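Section 4: Pairing and setting up the Pultow hearing loop receiver

This section covers first-time pairing with wireless earbuds, group listening and storage. Wall mounting and power wiring are in Section 3. If the status light on the receiver is red and steady, go back to Section 3 before you continue.

4.1 Before you start

You will need the receiver, its power supply, the short audio cable and at least one charged pair of earbuds. The receiver works with most wireless earbuds that can be put in pairing mode by hand.

Charge the earbuds in their own case until the case reports full. Keep the cases closed while you set up the receiver. An open case nearby may answer the pairing signal before you are ready for it.

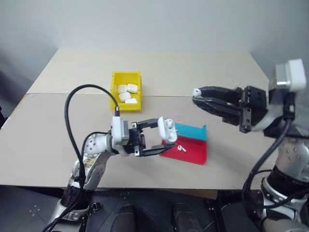 Turn off Bluetooth on any phone or tablet that has used the same earbuds. They will try to rejoin the last device they knew, and the receiver will time out.

4.2 Pairing the first set

1. Plug in the receiver and wait for the status light to turn white.

2. Press and hold the LINK button until the light blinks.

3. Put the earbuds in pairing mode. The method differs by maker, so check the booklet that came with them.

4. Place the earbuds within 2 feet of the receiver.

5. Wait for a steady green light. Pairing can take around 10 seconds.

6. Play a sound from the TV or radio and set the volume with the side wheel.

Note: Start with the volume wheel at its lowest point. The receiver does not remember the last level after a power cut.

If the light goes back to white without turning green, pairing has failed. Return the earbuds to their case, close it, and begin again at step 2.

4.3 Left and right balance

The receiver treats each earbud as its own channel. If you hear better on one side, you can raise that side alone. Take both earbuds out and keep left and right apart while you work. 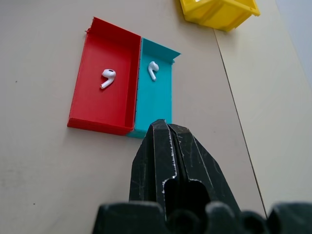 1. Press BALANCE once. A low tone plays in the left earbud.

2. Turn the side wheel until the tone is easy to hear, then press BALANCE again.

3. Repeat for the right earbud. The tone is a little higher.

4. Press LINK briefly to save.

Caution: Do not turn the wheel quickly with an earbud in your ear. The balance tone can be loud at the top of the range.

4.4 Group listening

Group mode sends the same sound to more than one set. It is meant for shared rooms such as lounges and day centers. Pair each set one at a time, following 4.2, and finish one before you open the next case.

Group mode shortens the range. In a large room, place the receiver on a shelf at chest height or higher — metal cabinets and fish tanks both weaken the signal.

4.5 Storage and care

Wipe the earbuds with a dry cloth after use. Do not use alcohol wipes on the mesh.

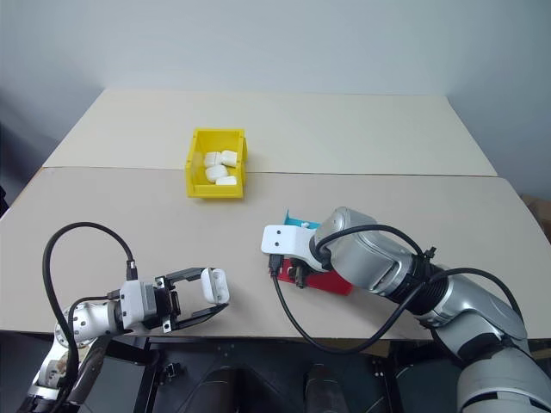 Keep the receiver away from radiators and direct sun. If it will not be used for a month or more, unplug it and remove the audio cable. The paired list is kept in memory while the unit is unplugged.

To clear the list, hold LINK and BALANCE together until the light goes out, then release both. All sets must then be paired again.

For faults not covered here, see Section 6 or write to Alfie Bramwell at the Grovarcombe service desk. Include the serial number from the underside of the receiver.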